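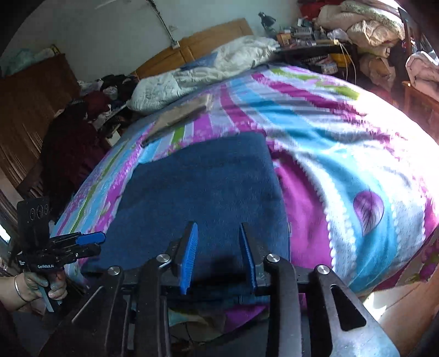
A towel laid flat on a striped blanket, with a folded cloth near the head of the bed.

Folding at Home
A lesson sheet for young readers, prepared by Yichen Liao for the Lulton Children's Library

A bed is a good place to fold laundry. It is wide, it is soft, and there is room to spread things out. Before you begin, ask a grown-up whether the clothes are ready to put away.

Start with a towel. Lay it flat and smooth it with your hands. Bring one short side over to meet the other, then fold it again. Small cloths are folded in the same way - they simply take less time.

Jeans are made of denim, a strong cotton cloth. Look closely and you will find slanted lines in it. This pattern is called twill. The places where two pieces of cloth are sewn together are called seams.
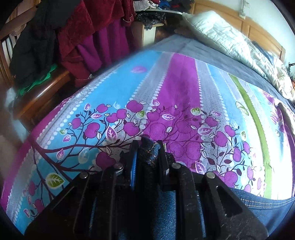
To fold jeans, lay one leg on top of the other and line up the seams. Fold the legs up toward the waist, and then fold once more. Place heavy items such as jeans at the bottom of the pile.

Sheet 4. Revised 1999-04-24.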